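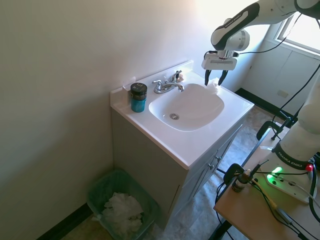

Prullus Under-Sink Water Heater, Single Basin

Manufacturer: Gretbridge
Type: Electric, tankless, point of use
Availability: In stock, ships from the Valderrama warehouse

Overview

The Prullus heats water at the sink instead of at the far end of the house. It mounts inside the vanity cabinet, connects to the cold supply, and feeds the hot side of the faucet. There is no tank and no standby heating. The element switches on when the flow sensor detects water moving and switches off when the tap is closed.

It is meant for one bathroom basin. It will not supply a shower, a tub, or a kitchen sink with a pull-down sprayer. For those, see the Gretbridge whole-room models.

Specifications

Rated power: 3,000 watts
Supply: 240 volts, single phase, hardwired
Maximum outlet temperature: 149 °F (factory limit)
Outlet control: Dial, inside front cover
Heating element: Stainless steel sheath, replaceable
Housing: White plastic, wall mount
Power lead: about 54 inches, exits bottom left
Water connections: Compression, on bottom face
Inlet screen: Removable, washable
Mounting position: Upright only, connections down

Faucet compatibility

The unit works with standard faucets, two-handle or single-handle. Both are plumbed the same way. The heater goes on the hot line only, and the cold line runs straight to the valve.

With two handles, open the hot side first and let the flow settle before adding cold. If hot flow is throttled too far, the sensor will not trip and the water will stay cold. With a single handle the same thing can happen in the middle of the range. A low-flow aerator is the usual cause. Check the aerator for grit before adjusting anything on the heater.

Temperature limit

The factory limit is a safety cutoff and should not be used as a working setting. Water at that temperature scalds very quickly. A thermostatic mixing valve is required by many local codes for hand-washing sinks, and we recommend one everywhere. The Drandlow inline valve fits the outlet without an adapter and is sold separately.

Electrical

The Prullus needs its own circuit. Do not share it with a receptacle, a fan, or bathroom lighting. The lead ends in bare conductors for a junction box. Do not fit a plug and do not extend the lead inside the cabinet – move the box closer if it will not reach. All wiring must be done by a licensed electrician.

Installation notes

Leave clear space below the unit for the supply lines and to either side for the cover screws. In narrow cabinets, mount it on the side wall, clear of the trap. The unit must be full of water before power is applied. Open the hot tap and run it until it stops spitting, then turn on the breaker. Dry firing destroys the element and is not covered by the warranty.

The housing is splash resistant but is not rated for outdoor use or for unheated spaces. If the building will be left below freezing, cut the power, close the stop valve, and drain the unit from the inlet side.

Maintenance

Clean the inlet screen twice a year, more often on well water. In hard water areas, flush the element with white vinegar when the outlet temperature starts to drop at a steady dial setting. Replacement elements are tested by Gretbridge for 700 hours of continuous heating. The screen and both seals come with the element kit.

In the box

Heater, wall bracket, bracket screws, inlet screen, spare seals, wiring diagram, printed manual. Flexible supply lines are not included.

Warranty and returns

Two years on the housing and controls, one year on the element. Units that have been connected to water cannot be returned for credit but can be exchanged if faulty.

Technical questions before ordering – supply voltage, line size, replacing older models – go to Heriberto Cuautle in product support through the contact form. Please include the faucet model and the amperage of the breaker.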